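Search course notes Search

Buying for a Two-Arm Work Cell: Planning Notes
Course handout, Unit 4, Balisside Technical Program
June, by the course instructor

Welcome back! Last unit was all about what arms can do. Now comes the part I really love, which is working out what to buy so they can do it. I know budgeting sounds like the dull end of robotics, but a good equipment list is a small design project in itself, and you'll be surprised how much of the job you understand once you've written one.

Bring a printed copy of the blank budget sheet to the session. Pencil is better than pen, you'll be erasing.

Start with the job

Before you open a single catalog, write down the task in plain words. Ours for this unit is small carton handling: two arms at one bench, one small cardboard box, flaps and all. It's a great teaching task because everyone in the room has closed a box and thinks it's easy. Then you try to say which hand holds and which hand folds, and when they trade, and how close together they get, and suddenly you have a page of notes.

The questions I'd like on that page:

How big is the smallest carton, and how big is the largest?
Does one arm have to hold the box still while the other works the flap?
How near do the two grippers come to each other?
What else has to share the tabletop?
Where does a person sit or stand, and what do they need to reach? 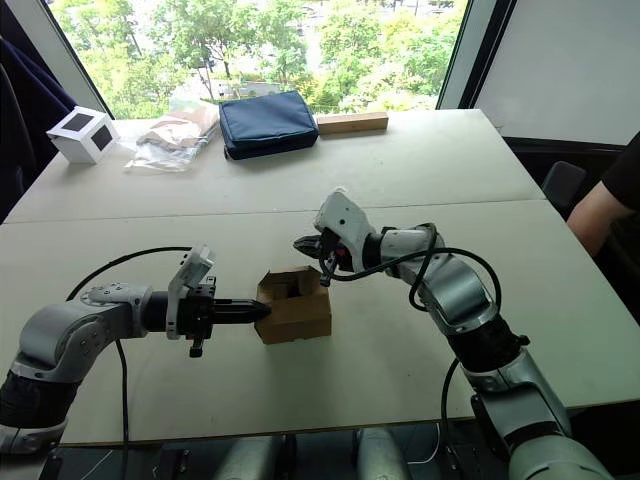
Fig. 1. Carton task, both grippers at the box, one of them on a raised flap.

Look at how little room is left between those fingers! With a box this small, the shape of the gripper matters as much as the arm behind it. Long, tapered fingers can get at an edge or a flap, and a wide, chunky pair might bump its neighbor before it ever reached the cardboard. So when you compare grippers, put finger length and finger width in their own columns on your sheet. Payload gets all the attention in the brochures, and an empty carton weighs next to nothing.

The four budget lines

I ask every group to sort their costs under four headings. People invent extra ones every term and that's fine, as long as these are filled in first.

1. Arms and grippers. This is the big one, and the easiest to price. Ask whether the gripper comes with the arm or is quoted separately. Ask about spare fingers too. Fingers get swapped whenever the task changes, and a second set on the shelf can rescue an afternoon.

2. Sensing. Cameras, brackets, mounting plates, the leads that go with them. A wrist camera adds height and weight right where you have the least room for either, so find the bracket dimensions before you order. If the supplier has a drawing, staple it to your sheet.

3. Furniture and space. Tables, chairs, power, light. Two tables pushed together give you a nice deep surface at a friendly price, but you do end up with a seam. Decide early where the seam will fall and whether the work can stay on one side of it. Windows are lovely to work beside, and daylight changes all day long, so a blind or a shade belongs on this line if your cameras face the glass.

4. Everything that connects to everything. Cables, clips, sleeves, adapters, ties. Groups love to leave this one blank! Please don't. Set aside 10 percent of the arm and gripper total as a starting figure and adjust once you've sketched the routing.

A word on cables

An arm that bends needs slack, and slack has to go somewhere. Measure with the arm folded, then with it fully reached out, and buy for the longer of the two. Then think about where the extra loop hangs when the arm folds back up. I'd like to see a quick sketch of this for each arm, drawn separately. Stick figures are welcome.
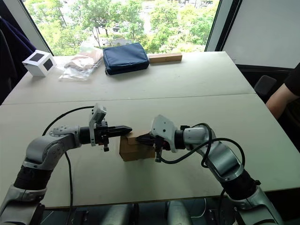
Fig. 2. Same bench. Note the cable loops on both arms and the row of items along the far edge.

Test items are equipment too

Now for my favorite part of the sheet, and the cheapest. A bench like ours needs things to pick up! The row at the back of the table in Fig. 2 has a clear plastic bag, a zippered pouch and a light wooden block in it, and you could learn a lot about a gripper from those three alone. A block keeps its shape. A padded pouch gives a little. A clear bag crumples, and it's a tough thing for many cameras to make sense of.

For your own list, choose 15 items across a spread of stiff, soft, shiny and see-through. Most can come from a kitchen drawer. Put a price next to each one anyway, including zero, so whoever reads the sheet can see you've thought about it. Cartons should be bought in quantity: flaps soften with handling, and a worn box behaves differently from a fresh one.

Comparing quotes

You'll get 3 practice quotes in class, labeled Dallham, Mercado and Orkumville. They're laid out differently on purpose. Dallham bundles the grippers in with the arms. Mercado lists every bracket and screw. Orkumville has the lowest total on page one and puts delivery and setup on page two, so keep turning pages.

Copy all of them onto your own sheet before you compare anything. Mark a question mark wherever a quote is silent, and turn each question mark into a sentence you could send to the supplier. I grade those sentences, by the way, and good ones earn as much credit as correct arithmetic.

When you present, tell us which quote you'd pick and what you would cut if the budget shrank. Cutting is fun once you get going. Could you start with one wrist camera and add the second later? Could the furniture be borrowed? Would one arm do for the first half of the project, with the second on next year's order?

To hand in

Task page, in plain words
Budget sheet with the four headings filled in
Two cable sketches
Test item list
Comparison sheet, with supplier questions attached

Groups that want to measure our bench can come by after 3 in the afternoon. Bring a tape measure, and check with me before you reach over the table.

Last updated: June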